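Laying Out a Small-Parts Bench: Paper, Tape and Open Bins

Storage for electronic components tends to get attention only after something has gone missing. A reel of wire is hard to lose. A trimmer or a loose header is not, and the usual place to lose it is the bench itself, in the interval between opening a bag and putting the contents away.

The method described in this article is cheap and takes an afternoon. It uses a paper covering, a roll of painter's tape and a few open plastic bins. The aim is a surface on which every part has a known address while the work is going on, and a known bin when it stops.

The surface

Kraft paper is the usual choice for the covering. It is sold by the roll, lies reasonably flat after a day under weight, and gives good contrast against both dark and bright parts. It also takes pencil, so a value or a polarity can be written beside a part while it is out of its bin.

Paper creases. On a table in steady use the first creases appear early, and most do no harm. A ridge high enough to start a cylindrical part rolling should be pressed out or the sheet replaced. Paper gives no protection against static, and boards or chips that need it should be handled on a grounded mat.
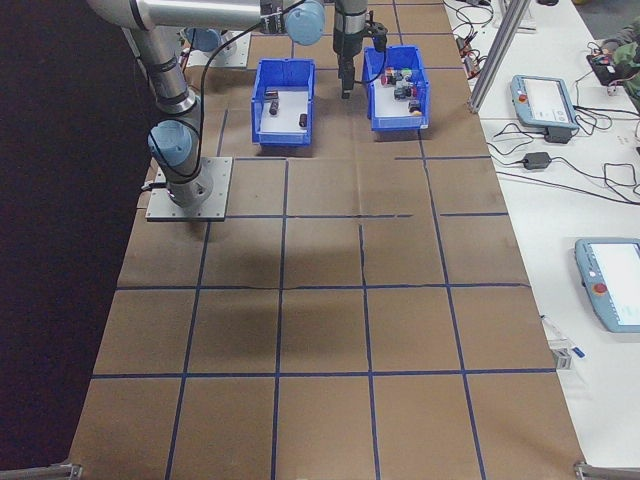
Photo: Hirnon

The grid

Blue tape on brown paper reads clearly under almost any lamp. Run the long lines first, edge to edge, and check the spacing at both ends before pressing them down. Cross them with the second set, working from one side of the table to the other. Square cells are easier to label than long ones, though small errors in squareness make no practical difference.

Cell size depends on what is being sorted. The Cronin bench guide, a short booklet long used in repair classes, suggests a side of 90 mm for through-hole parts and a larger cell for modules. A cell should hold one kind of part with clear space on every side. If two kinds have to share, the cells are too few or the job is too large for one session.

Tape fails at the crossings. Two layers meet there, a sleeve or a tool catches the upper one, and the end lifts. A torn junction can be patched with a short piece, but a lifted end left alone collects solder crumbs on its adhesive side and will then never lie flat. Go over the junctions with the back of a fingernail at the start of each session. When several have gone, strip the sheet and lay a new one.

The bins

Open bins are preferable to lidded boxes for work in progress. The contents can be checked from above, and there is no lid to find space for. Two bins side by side at the far end of the table suit most jobs: one for a single type of part, one for mixed pieces waiting to be identified.

Larger electrolytic capacitors do well in the first kind. They are stable when stood on end, and a stripe on the sleeve marks the negative lead on most radial types. A foam insert in the floor of the bin keeps leads from skating on bare plastic. White foam has a further use as a background, since dark sleeves stand out against it. Capacitors that have been in circuit should be discharged and checked with a meter before they go in a bin at all. One rated at 300 volts can hold an unpleasant charge. 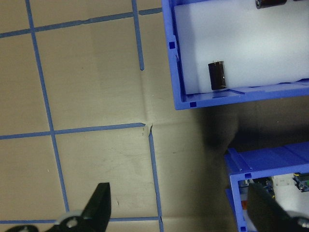

Capacitor on the foam floor of one bin, mixed components in the other.

The mixed bin needs more discipline. Small modules, connectors and stray components collect in the middle and hide one another, and the bin gradually becomes permanent storage. Set a limit. Trisia, a parts-sorting handbook for school workshops, uses 16 pieces, after which the bin is emptied onto the grid and every piece is identified, tested or thrown out.

Ribbed walls make a bin stiffer, but they also catch fine leads. Lift parts out vertically and do not drag them up the side.

Clearing down

Empty the grid before the bins. Work along one row at a time and return each part to its bin, then move the bins off the paper and look underneath. Tip the bench lamp low, so that small parts throw a shadow. Brush the surface toward one corner with a soft brush, and go through the sweepings before they are discarded.

At the Meltdale evening workshop a sheet laid in April was still in service 2 months later, with its crossings patched and one column of tape replaced. The bins were the same ones throughout.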